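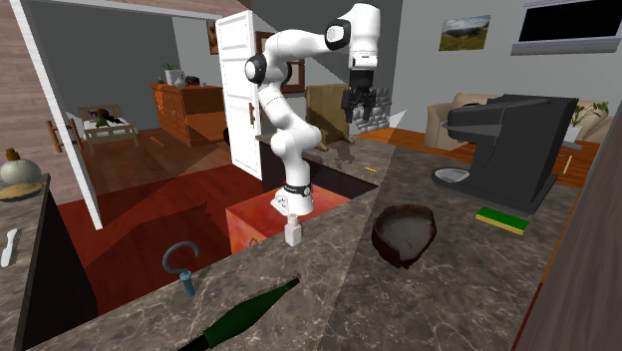
Chapter 6
When the Work Changes Hands

Before you read: Think of one task you do every day without attention. Who taught it to you? Could you write down all its steps for a person who never saw it?

Deisy Pacheco worked eleven years in the housekeeping department of Orkberg, a company that rents furnished apartments for short stays. In her job the kitchen counter came last. She put the bottles back in their place, wiped the stone, checked the coffee machine and closed the door. For each apartment she signed a paper with her name, and if a guest complained, the paper came back to her.

In August 2019 the company told its staff that part of this work would be given to robot arms, beginning with the kitchens in the Grirkstead building. The arms would be trained first in simulation. A simulation is a model of a place inside a computer, with rooms, furniture and small objects, where a robot can try a movement many times and nothing gets broken. The supplier, Dotus, built its model apartments with sofas, plants and pictures on the walls, although the arm had work only at the counter.

Pacheco was asked to help. She did not write programs. Her task was to look at the practice runs on a screen and say what was wrong with them. She found this strange in the first weeks. "I knew it was wrong before I knew why," she told us. A bottle lying on its side, for example, was for the engineers a problem of grip: from which direction should the fingers come? For her there was an earlier question. Is the bottle empty, and does the guest want to keep it? A sponge beside a coffee machine may be in its right place or may be forgotten there. Her answer depended on the apartment, on the length of the stay and sometimes on the guest.

The engineers wrote down 81 rules from these conversations. Koen Hermans, who led the work for Dotus, has said that he expected to need a much shorter list. Many of the rules were never in the training book of the company. The older workers had passed them to the younger ones while they worked.

6.1 Tasks and jobs

In this chapter we make a difference between a task and a job. A task is a piece of work with a beginning and an end, such as clearing a counter. A job is a group of tasks which one person holds together, and it includes also the responsibility, the pay, the hours and the people one meets. Machines are usually bought to do tasks. The effects are felt in jobs.

At Orkberg no housekeeper was dismissed in the first year, and the managers spoke of this with some pride. But the jobs were not the same. Ruth Cáceres, who used to clean whole apartments alone, now spent her mornings in a room with screens, where she approved or stopped the work of the arms. She walked less and her back was better. She also said that she missed to finish a room. Maritza Henao stayed on the floors and received the tasks the arms could not do: bathrooms, beds, stains, and everything under the furniture. Her day had the same number of hours, but the lighter tasks had gone out of it. The counter had been, as she explained, the place where she could stand straight for a few minutes.

This pattern is common enough to have a name. We call it remainder work – the tasks that are left when the easier ones have been automated. Remainder work is often heavier or more difficult than the average of the old job, while the pay may still be calculated by the old average. In September the staff brought this point to the company, with Marisol Echeverri speaking for them. They asked for a new rate, and for training in the screen room to be open to all who wanted it, by turns. The second request was accepted quickly. The first took much longer, and we return to it in section 6.4.

Key words: task, job, simulation, remainder work, rotation

For discussion
1. Pacheco's knowledge is now part of a product which Dotus can sell to other companies. Should she be paid for it? How would you decide the amount?
2. Compare the new jobs of Cáceres and Henao. Which one would you choose, and would your choice be the same after ten years?
3. When an arm leaves a counter in bad order, whose name should be on the paper?

Related chapters
Chapter 4: Measuring a Day's Work
Chapter 5: Skills That Are Not Written Down
Chapter 7: The Subramaniam Warehouse Agreement

© 2019 The authors. For classroom use. Contact the publisher for permissions. Back to top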